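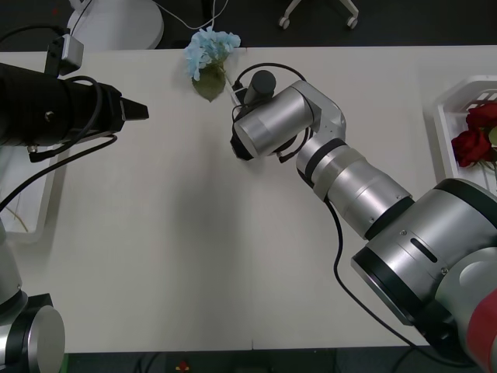

Subject: Re: [flowers] stems for the table arrangements
From: Tímea Rácz
Date: 2023-04-30

Thanks for the reply. Answers below.

> Are we still doing everything on one table, or do you want a second
> one for the trimming? In February we ran out of room and the cut
> ends got mixed in with the good stems. Also, how many bunches did
> you order, and does anyone need to bring vases?

One table is fine if we keep the middle clear. Flowers go along the top and down the right side, and the tray stays on the left for dried bits and offcuts. Please empty it before it gets full – last time the straw ended up in the sink.

I ordered 80 stems from Heffernan and they confirmed 66. The rest will come with the next delivery, so start with the small arrangements. Each one gets five stems and some greenery. Cut at an angle, strip anything below the water line, and leave the stems a little long until you have tried them in the vase.

No need to bring vases. There are 13 on the shelf in the Arnevik room and I washed them yesterday. Two have chips on the rim, so use those for the hallway.

I still need someone to bring floral tape and a second pair of snips. Ours are getting dull and they crush the softer stems.

Tímea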